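Home News Projects Workshop Hours Join Contact

Lillbridge Shared Workshop
2026-07-27

LILLBRIDGE MEMBERS RELEASE PLANS FOR THE DRUDORA HAND-HELD GRIPPER

The Lillbridge Shared Workshop is delighted to announce that the full plans for Drudora, a hand-held gripper designed and built by our members, are now free for anyone to download, print and change.

Drudora is a pair of grippers, one for each hand, that lets a person pick things up the way a two-armed robot would. A camera rides along on the tool and records the work. Those recordings can then be used to teach a robot arm the same job, and you don't need to own the arm to start making them. For a workshop like ours, which has plenty of 3D printers and very little floor space, that was a huge part of the appeal!

The project began in April with a set of jaws that could barely hold a marker. The version going out today is the third full redesign – the linkages are stiffer, the pads can be swapped without taking the jaw apart, and the body has ridges so your hand doesn't slip after an hour of sorting. One complete gripper uses 52 parts, counting every pin and screw, and most of the printed pieces fit on a small printer bed.

Members have been taking pairs home to try them on everyday chores, and the favorite by far has been sorting groceries. Fruits and vegetables are a wonderful test. They roll, they come in every size, and a jaw setting that suits a cucumber may be all wrong for a tomato. We now have roughly 2,000 short recordings of this kind of work, made on kitchen tables all over town, and we're still adding to them.

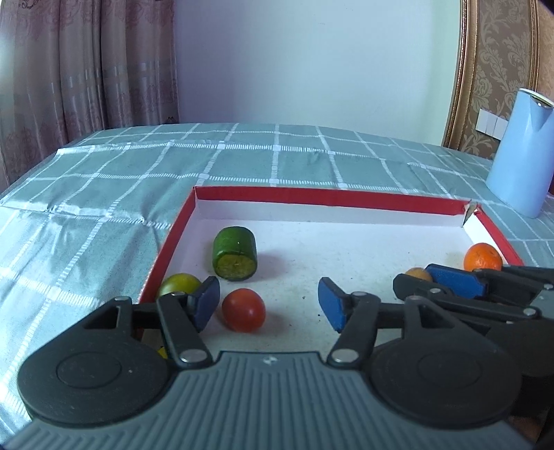 Using two grippers together takes some practice. Most people bump the tips at first, then settle into letting one hand hold back while the other reaches in. We've added a page of tips on this to the build guide, along with notes on lighting, pad wear and how tight to set the pivots (looser than you'd think).

The download includes the part files, a shopping list, the build guide and a first batch of 100 recordings. Grirwood Hardware has kindly offered to keep the pins and screws in stock at its front counter for local builders.

An open build night will be held in the Bailly Room at the workshop next month. Bring a laptop if you have one. Printed parts will be on hand for people who don't have a printer, and beginners are very welcome – several of the members who worked on Drudora had never built anything with a moving joint before this spring.

Questions about the plans can be left at the front desk or sent through the Contact page.

Related items
Drudora build guide: parts and tools
New printer hours at Lillbridge
Bailly Room gets new workbenches
Getting started with printed hinges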